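Software pre-run checklist, sofa tidying task
Site: Stillava flat, front room
Stack: Ragab planner, Drurnus arm controller, Bendosora log tool
Filled in by: Nawal Bensaid
Second check: Mohammed-Awal Mahama
Date: 1 May 2022

1. Controller build matches the release sheet
OK. Build 3439 on both arms. Left was still on the April build when I started, reflashed it, rebooted, version string now agrees.

2. Emergency stop reaches software as well as power
OK. Pressed once per arm. Planner goes to HALTED and stays there till cleared by hand. Good.

3. Joint limits loaded from file, not defaults
OK after second go. Loader fell back to defaults without a word the first time. Wants a proper error. Ticket raised.

4. Self-collision model, arms against legs
PASS WITH COMMENT. Leg shapes are in the model, cable bundles are not. Padding on both forearms put up by hand for now. Mohammed-Awal to add cable volumes before anyone asks for faster moves.

5. Sofa and floor planes
OK. Seat height refitted. Carpet stripes gave the floor fit a few bad points, filtered out.
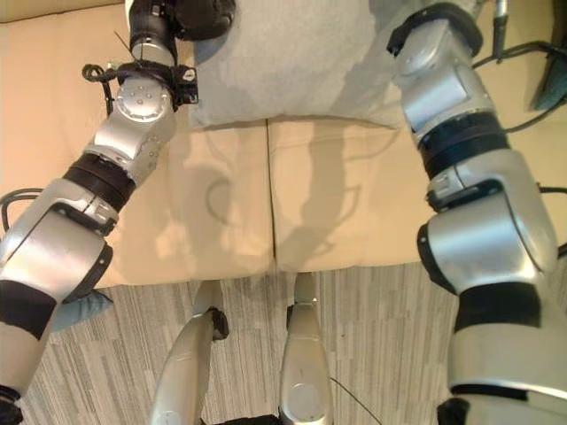
Does the floor plane need refitting every time the planner restarts?
Only when the base has moved. The last good plane is saved on shutdown and reloaded, so a plain restart is fine, but push the robot even a little and you run the fit again.

6. Head camera to arm calibration
OK. Reran it, residual under the limit on both sides. Old file renamed, not deleted. Please stop deleting them.

7. Robot's own body masked out of perception
FAIL, then PASS. Mask was built for the previous wrist bracket so bits of arm were turning up as obstacles. Rebuilt. Shadows on the cushions still come through as low confidence blobs now and then. Threshold left alone, planner ignores them.

8. Wrist camera stream and time stamps
PASS WITH COMMENT. Ran 1725 frames, none dropped. Stamps drift against the head camera if the logger starts first, so start the logger last. Blur check switched on: frames over the limit get flagged and kept out of the grasp estimate.
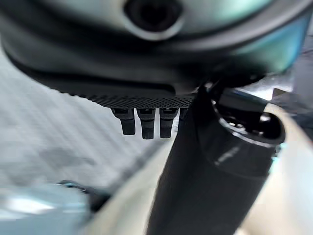
The flag only works on whole frames at the moment, which throws away some that would be usable close in. Per-region version is on Mohammed-Awal's branch, not merged, do not pull it for this run.

9. Speed scaling
OK. Held at the low setting in config and locked. Slider in the operator window greyed out as it shoud be.

10. Watchdog
OK. Killed the planner mid-move, arms held position. Timeout set to 100 ms.

11. Log disk space and upload
NOT DONE. Bendosora login expired. Logs going to local disk meanwhile, plenty of room.

Second check, M-A M: agree with all exept item 4, would call that a fail for two-arm moves. One arm at a time until the cable volumes are in.

N.B.: fine, changed in config. Item 11 still open.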